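강의 노트 제6강
가사 자동화: 기계는 이제 집안일을 할 수 있는가

과목: 서비스 로봇 개론
배부 대상: 수강생 전원 (수업 전에 한 번 읽어 오기 바랍니다)

1. 오늘의 질문

지난 강의에서 우리는 공장의 로봇에 대하여 공부하였습니다. 공장에서는 물건이 정해진 자리에 있고, 조명이 일정하고, 사람은 울타리 바깥에 있습니다. 오늘은 집으로 들어갑니다. 질문은 간단합니다. 기계는 설거지, 빨래 개기, 그릇 정리 같은 일을 지금 할 수 있습니까? 제 대답은 "일부 동작은 할 수 있으나 일 전체는 아직 맡길 수 없다"입니다. 이 대답에 동의하지 않는 학생도 있을 것입니다. 토론 시간에 그 의견을 듣고 싶습니다.

먼저 용어를 정리합니다. 이 강의에서 "동작"은 손잡이를 잡기, 컵을 들기처럼 한 번에 끝나는 것을 말합니다. "일"은 여러 동작이 이어져서 사람이 원하는 상태가 되는 것을 말합니다. 식탁을 치우는 것은 일이고, 접시 하나를 옮기는 것은 동작입니다. 신문 기사에서는 이 두 가지를 자주 섞어서 씁니다. 기사를 읽을 때 어느 쪽의 이야기인지 확인하는 습관을 가지기 바랍니다.

2. 문이라는 문제

집안일의 많은 부분은 문을 여는 것으로 시작합니다. 냉장고, 세탁기, 신발장, 옷장, 싱크대 아래의 수납장에 모두 문이 있습니다. 사람은 문을 열 때 생각을 거의 하지 않습니다. 그러나 로봇에게 문은 다음과 같은 어려움이 있습니다.

첫째, 손잡이가 작습니다. 둥글고 작은 손잡이는 두 손가락 그리퍼로 잡을 때에 접촉 면적이 좁습니다. 조금만 빗나가도 미끄러집니다.

둘째, 문은 원을 그리며 움직입니다. 경첩의 위치를 잘못 추정하면 손은 직선으로 가고 문은 곡선으로 갑니다. 그때 큰 힘이 걸립니다.

셋째, 몸이 방해가 됩니다. 열린 문이 로봇의 팔과 몸통 가까이로 오기 때문에, 팔을 어디에 둘지 미리 계획하여야 합니다. 문이 두 짝이고 팔도 두 개이면 계획은 더 복잡해집니다.

넷째, 시야가 가려집니다. 머리에 있는 카메라로 볼 때, 열린 문짝이 화면의 넓은 부분을 차지합니다. 이 점은 시뮬레이션 화면에서도 잘 나타납니다.

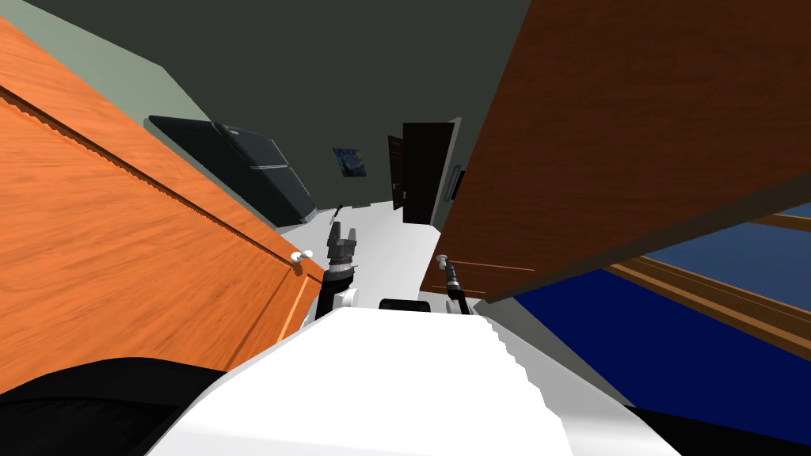
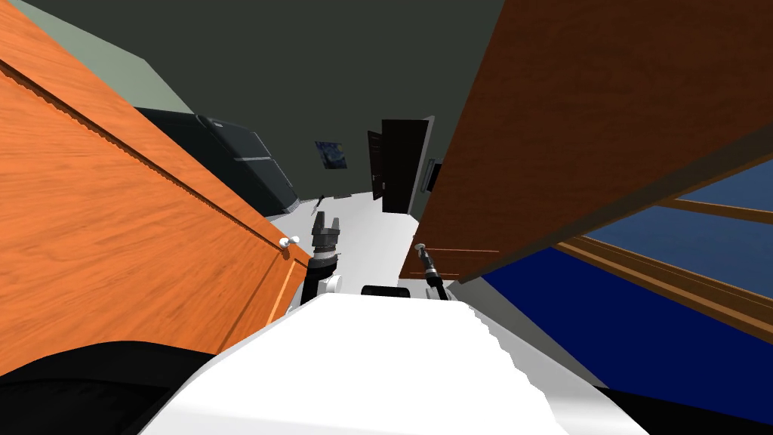
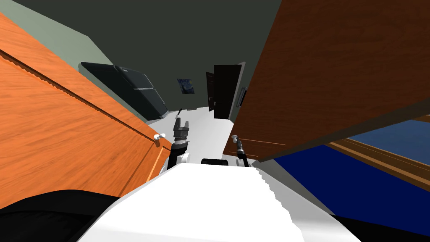 그림 6-1. 시뮬레이션 속의 양팔 로봇과 두 짝의 나무 문. 세 장 모두 같은 방이며, 왼쪽은 주황색, 오른쪽은 갈색 문이다.

강의 노트 제2권 · 895쪽

세 장에서 두 문짝의 사이는 좁고, 방의 안쪽은 그 틈으로만 보입니다. 첫째와 셋째 그림에서는 양쪽 문의 흰 손잡이가 모두 보이고, 그리퍼가 각각 그 가까이에 있습니다. 특히 셋째 그림의 오른쪽 그리퍼를 보십시오. 위쪽 끝이 손잡이에 거의 닿아 있습니다. 이 거리에서 몇 밀리미터의 오차는 성공과 실패를 나눌 수 있습니다. 다만 정지 화면만으로는 로봇이 문을 잘 열었는지 판단할 수 없습니다. 판단을 하려면 관절 각도와 힘의 기록이 필요합니다.

3. 시뮬레이션에서 배운 것을 집에 가져갈 수 있는가

시뮬레이션의 장점은 분명합니다. 넘어져도 부서지지 않고, 같은 문을 밤새 열 수 있습니다. 우리 과목의 실습 과제인 Grurnow에서는 문 열기를 약 900회 반복하여 학습 자료를 만듭니다. 실제 가구로 이만큼 반복하려면 경첩도 사람도 견디기 어려울 것입니다.

그러나 시뮬레이션의 나무는 휘지 않습니다. 실제 수납장의 문은 습기가 많은 계절에 틀에 끼고, 오래된 경첩은 중간에서 걸리고, 자석 걸쇠는 처음에만 세게 당깁니다. 학생들이 Grurnow에서 잘 움직이는 프로그램을 만든 후에 Pramanik 실습실의 진짜 수납장 앞에 서면, 첫 시도에서 손이 손잡이에서 빠지는 경우가 많습니다. 이것은 실망할 일이 아니고, 이 과목에서 꼭 경험하여야 하는 일입니다.

차이를 줄이는 방법으로 보통 마찰, 질량, 조명, 손잡이의 모양을 무작위로 바꾸면서 학습시킵니다. 이것을 영역 무작위화라고 부릅니다. 효과는 있습니다. 하지만 무작위로 바꾸는 범위를 사람이 정하기 때문에, 사람이 상상하지 못한 문은 여전히 어렵습니다. 예를 들면 아이가 스티커를 붙인 손잡이, 고무줄로 묶은 손잡이가 그렇습니다.

4. 작업장의 경우: Skedcombe

비교를 위하여 작은 작업장의 예를 하나 소개합니다. Skedcombe는 주방용 수납장을 조립하는 곳입니다. 여기서는 문의 개폐 검사를 기계에 맡깁니다. 검사하는 문은 항상 같은 높이에 고정되고, 손잡이의 종류는 2가지뿐입니다. 이 조건에서 기계는 사람보다 지루함을 덜 느끼고(물론 기계는 느끼지 않습니다), 결과도 고릅니다.

같은 기계를 가정집에 놓으면 어떻게 되겠습니까? 문의 높이가 다르고, 문 앞에 의자가 있고, 안에는 쌓아 올린 그릇이 있습니다. 문을 여는 동작 자체는 비슷하지만, 그 앞과 뒤에 필요한 판단이 많습니다. 그러므로 작업장에서의 성공을 집에서의 성공으로 바로 옮겨서 말하면 안 됩니다.

5. 현재의 수준에 대한 저의 정리

가능한 편인 것: 평평한 바닥의 청소, 알고 있는 물건을 알고 있는 자리로 옮기기, 준비된 환경에서 문이나 서랍 열기.

때때로 가능한 것: 처음 보는 문 열기, 수건 개기, 식기세척기에 접시 넣기. 시간이 오래 걸리고, 옆에서 사람이 지켜보아야 합니다.

아직 어려운 것: 가득 찬 수납장에서 뒤쪽의 냄비 꺼내기, 젖은 유리컵 다루기, 그리고 무엇이 쓰레기이고 무엇이 아닌지 정하기.

마지막 항목은 팔의 문제가 아니라고 생각하는 학생이 많습니다. 저도 반쯤 동의합니다. 그러나 물건을 들어서 돌려 보아야 판단할 수 있는 경우가 있으므로, 팔과 판단을 완전히 나누는 것은 어렵습니다.

6. 과제

가. 자기 집에서 문이나 서랍을 하나 고르고, 그것을 여는 과정을 동작 단위로 적으십시오. 손이 어디에서 힘의 방향을 바꾸는지도 표시하십시오.

나. 그림 6-1의 한 장을 골라서, 로봇의 시야에서 무엇이 문에 가려질 수 있는지 반 쪽 이내로 설명하십시오. 카메라를 손목에 하나 더 달면 무엇이 좋아지고 무엇이 나빠지는지도 쓰십시오.

다. Cluvwood 자료집의 문 열기 기록 중에서 실패한 시도를 하나 골라 원인을 추정하십시오. 원인이 두 개 이상이라고 생각하면 모두 쓰고, 어느 쪽이 먼저인지 근거를 쓰십시오.

제출은 다음 강의 시작 전까지입니다. 손으로 그린 그림도 받습니다. 글씨는 읽을 수 있게 써 주십시오.

다음 강의: 서랍과 미닫이문, 직선으로 움직이는 것은 정말 더 쉬운가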